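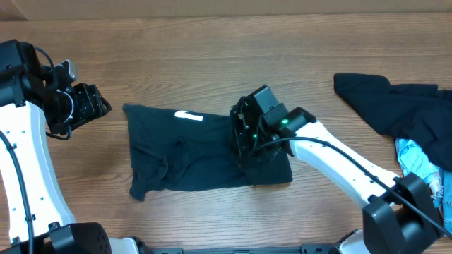 Ticket 1524, opened by me, Merja Niskanen, in April. Subject: washing machine leaves pale streaks on dark clothes. Hello again, I'm the one with the Varano front loader who rang before lunch and got cut off. You asked me to put it all in writing, so I've had a cup of tea and here goes! It only happens with dark things. Picture a black T-shirt folded on a wooden table, that sort of plain everyday thing, and then imagine chalky smears over the shoulders and down one side when you open it out. Towels and bedding come out fine, or at least if they're streaky I can't see it.

What I've got: the Varano, bought from Mäkelä two years ago, plumbed in under the kitchen worktop. Cold feed only. I use Celen powder, the ordinary one, in the left-hand compartment of the drawer. No softener. Darks go in at 30 on the quick cycle, usually a fullish drum (my son plays five-a-side and everything he owns is black).

Tried so far:

Cleaned the drawer. It was disgusting, I'll admit that. There was a grey crust at the back and I had to go at it with an old toothbrush. Ran a load of darks after. Still streaky, maybe a bit less.

Cleaned the filter behind the little flap at the bottom. Got one hair grip, a lot of fluff and a wet floor. No change.

Ran it empty at 90 with nothing in the drawer. There were suds in the window! With no powder in at all! I did it again the next evening and there were still a few, so I'm guessing there's old powder sitting somewhere in the pipework.

Update, 11 in the morning. Your colleague at Prinau wrote back asking how much powder I use. I'd been filling the scoop to the top, which on the kitchen scales came to some 200 grams. She says that's far too much for a quick wash and it won't dissolve in that little cold water. Fair enough, my mum always filled the scoop.

So I've cut right down, switched darks to the longer 40 cycle and ticked the extra rinse. First load came out with one faint mark on a sleeve. Second load was clean, though I'd also put less in the drum, so I've changed too many things at once to say which did it.

Still open: the drawer has about a finger of water left in the middle compartment after every wash. Is that normal – or is the little siphon cap blocked? I pulled it off and rinsed it and it looks fine to me. Please leave the ticket open until I've heard back on that. Mornings are best if you need to ring.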